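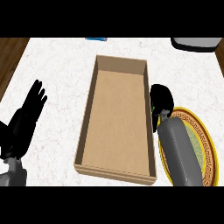
Packers at the Beaudoin site asked, when the first Ateo two-arm station was planned, who would be answerable for a tray that went out wrong. The rule now in force is that the person signed in at the station answers for the order, and the arms answer for nothing. The steps in this section follow from that rule.

4.2 Starting a shift at a shared packing station

Before you begin: You need your Clamico badge and the order list for your shift. Only one person may be signed in at a station. A second person may help, but must stay outside the floor line while the arms are powered.

1. Check that the green SAFE lamp on the control post is lit.

2. Scan your badge. The display shows your name and the first order.

3. Look over the counter. The tray must be open and empty, with both arms clear of its walls. Plates and other items to be packed go beside the tray.

4. Press CHECK. The arms move to their start positions at low speed.

5. Compare the order on the display with the items on the counter. If they match, press ACCEPT. If they don't, press HOLD and correct the items.

6. Press RUN.

CAUTION: Do not reach over the counter while the RUN lamp is lit. To take an item back, press HOLD and wait for the double tone.

Note: A tray that touches a plate may be refused at step 4. Press HOLD, wait for the tone, move the plate, and press CHECK again.

4.3 What changes in your work

Lifting and placing are done by the station. Checking, refilling and clearing faults are done by you. Expect to clear more faults in the first 21 shifts, while the grip settings are adjusted to your items.

The hourly target for a shared station is 36 trays. Time spent in HOLD is not counted against you. Supervisors can see the station total but not a total by badge.

Staff moving over from the Mitonton hand line keep their pay grade. Ask for a place back on the hand line by filling out form 38, kept at the shift desk.

For fault codes, see Section 5.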